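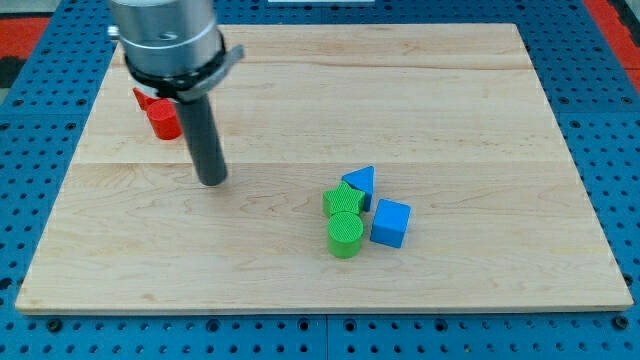 Oil or wax for a maple board?
Started by remo_r

remo_r
Glued up a maple board from strips over the weekend and sanded it to 220. It's going to be used for bread and vegetables, no meat. My brother-in-law says mineral oil only. The guy at the hardware store sold me a tin of Janeris board wax and said to skip the oil. Which is it?

gourlay52
Oil first, wax on top. Wax alone sits on the surface and is gone in a month. I flood mine, leave it overnight, wipe, and do it again until it stops soaking in.

Estibaliz U
Did you raise the grain first? Wipe it with a damp cloth, let it dry, then a light pass with 300 grit. Otherwise it goes fuzzy after the first wash.

remo_r
No, I didn't. Can I still do that?

Estibaliz U
Yes, if there's no oil on it yet.

horacio_h
I don't agree on the oil. Mineral oil never cures, so you're signing up to redo it forever. Pure tung oil, thin coats, then leave it alone until it has fully cured. Mine was done in June and I haven't touched it.

gourlay52
Fine if you can wait that long. Most people want to cut bread on it by Thursday. Tung is also a nut oil – worth asking who's eating at the house.

horacio_h
Fair point on the nuts. The waiting I don't see as a problem.

E. Kinyua
Whatever you put on, do both faces and the edges the same. I oiled only the top of mine and it cupped.

remo_r
Going with mineral oil and then the Janeris. Wetting it down tonight.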